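Monunen puts its part checker behind a subscription
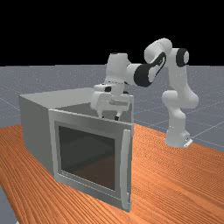
What changes in October

Monunen, the small firm behind the Furkell modelling package, is moving its interference checker out of the standard licence and into a paid add-on. The tool, which flags parts that overlap in an assembly, has come with every copy of Furkell so far. From October it will cost £13 a month per seat.

The company says the new version is 40 per cent faster on large assemblies. It has not said how large, or what hardware the tests were run on, and the release notes mention only "typical customer models". Anyone who has watched a progress bar sit at 99 per cent may want to see that figure repeated on their own files before paying for it.

Existing customers keep the old checker, but it will get no further fixes and will stop at 200 parts per run. Monunen calls this a "generous legacy tier". A modest gearbox with its fasteners can get past that limit before lunch.

Afaf Aoun, who runs the drawing office at Aasen, a pump maker with 25 seats, is not convinced. "We were sold a complete package two years ago," she said. "Now a piece of it is being sold to us again, with a new icon." Her office will stay on the current release until the spring and is testing Clirnov as a replacement — though its sheet metal tools, she added, are nothing to write home about.

Monunen is offering a free trial of the add-on to all licence holders. Card details are needed to start it, and the trial renews automatically unless cancelled from the account page.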